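Drawers, week two

Quick one tonight, I have maybe half an hour before the laundry finishes and then I'm going to bed. Several of you asked how the teleop stuff is going. Short answer: slow. Good, but slow.

For anyone new – I took a part-time job in January driving a robot hand. Glove on, headset on, arm follows my arm, fingers follow my fingers, somebody hits record. You do the task, you let go, you reset, you do it again. The recordings go off to training and a week or so later we get a policy back and watch it do whatever it learned from us. Which includes our bad habits. More on that.

The project is called Nindent. Don't ask me what it means, I asked on my first day and got a shrug. Before this it was lids for a month, and before lids it was cloth, which I missed, thankfully. Now drawers.

I thought drawers would be a couple of days. We're at 1,709 recorded episodes between all the operators and the target moved again on Friday, so. Not a couple of days. My own count for the week was 220 attempted, 215 kept. The five that got tossed were all mine to own up to: two glove dropouts I should have stopped for and didn't, one where I sneezed, and two where I started moving before the recording had started. That last one is so dumb. There is a tone. You wait for the tone. I know about the tone.

Hooman Daneshvar trained me and he is very patient and also very strict about the boring parts. Says the start of the episode matters as much as the pull. If every single demo begins with the hand parked in the same spot, the thing you train only knows how to begin from that spot, and then somebody bumps the start pose by a few inches and it just sort of waves. So we vary it. High, low, off to the side, wrist turned a bit wrong on purpose. It feels like doing it badly. You get used to it.

Things that are harder than they look, in no order:

Knowing how hard you're pulling. I get no force back in the glove. None. I'm going off what I see, and by the time I can see that something's stuck I've already been yanking on it for a second.

Depth. First three days I kept closing my fingers in the air in front of the handle. Whole hand of nothing. Then I overcorrected and bonked the front.

Not talking. I narrate when I concentrate and apparently my hand moves when I talk. You can see it in the replays, little wobble, little wobble. I'm told I say "come on buddy" a lot.

Letting go. Really. Everyone practices the grab and the pull and then the release is a mess, a finger stays hooked and the drawer comes along for the ride.
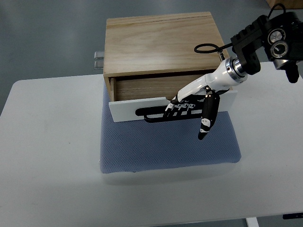
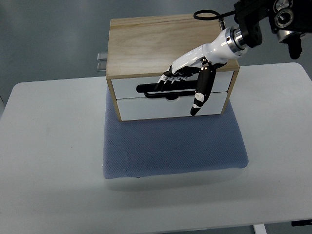

What I've been chewing on all week is the hook versus the pinch. When I open a drawer at home I don't think about it, I just sort of get a couple fingers in behind and lean back. With the glove my instinct was to pinch, thumb and first finger, very neat, very careful, like I was picking up somebody else's contact lens. And it was awful. The pinch slips, and when it slips you have to go back and regrip, and then there's a regrip in the data. So now I do four fingers curled over the long black handle and the thumb just hangs down in front, not doing anything. Looks lazy. Hooman calls it the briefcase grip. My keep rate went up the same day I switched and I'm a little mad it took me till Wedensday to try it.

The thumb thing is worth a note for anyone else doing this. It wants to help. Your own thumb wants to close, all the time, it's what thumbs do, and on the hand that turns into a push against the drawer front at exactly the moment you're trying to pull it toward you. I ended up practicing at my kitchen counter without the glove. Hook, pull, thumb out. Hook, pull, thumb out. My sister called in the middle and I had to explain why I was breathing like that.

Also the mat. We put one under whatever we're opening now and I resisted it, seemed fussy. Fine, I was wrong. I pull a lot straighter when I'm not worrying about the noise of stuff knocking on the table.

OK so the policy. We got the first drawers one back from Clullau, who do the training side, and ran it Thursday evening. I was weirdly nervous. Ten or so tries, I wasn't keeping score, and it got the thing open on most of them. But you could pick out who it learned from! There's a pause right before contact, a tiny hover, and that is me. That is one hundred percent me, checking my depth. Then there's a fast swoop in from the side and that's Hooman, he swoops. It did his swoop and then my hover. One after the other, like two people trying to go through a door.

So this week's homework is to hover less. Which is hard when the hovering is how I know where my hand is. Trying to come in slower overall so I don't need the stop at the end. We'll see. I did four in a row on Friday with no hover and then got excited and wrecked the fifth.

Somebody in the comments asked if it's bad for the wrists. It's the shoulder, for me. Holding your arm out in front of you for an afternoon is a workout nobody signed up for. I bought one of those Restside armrest things and it helps between takes, can't use it during. Breaks every twenty minutes, water, shake it out. If you're starting a job like this, take the breaks even when you're on a streak. Especially then, my worst takes are all at the end of a streak.

Also asked: is it boring. Yeah, kind of? In the way knitting is boring. I like it. There's a point in the afternoon where I stop thinking about the glove and it's just my hand over there, and then the drawer sticks and I'm back in my chair.

Next up is closing them, which has its own sheet of instructions, two pages, I haven't read it yet. And there's talk of a different setup over at the Sutcliffe building in March, with both arms. Two gloves. I can barely do one.

Dryer just buzzed. Will answer the rest of the comments tomorow, promise.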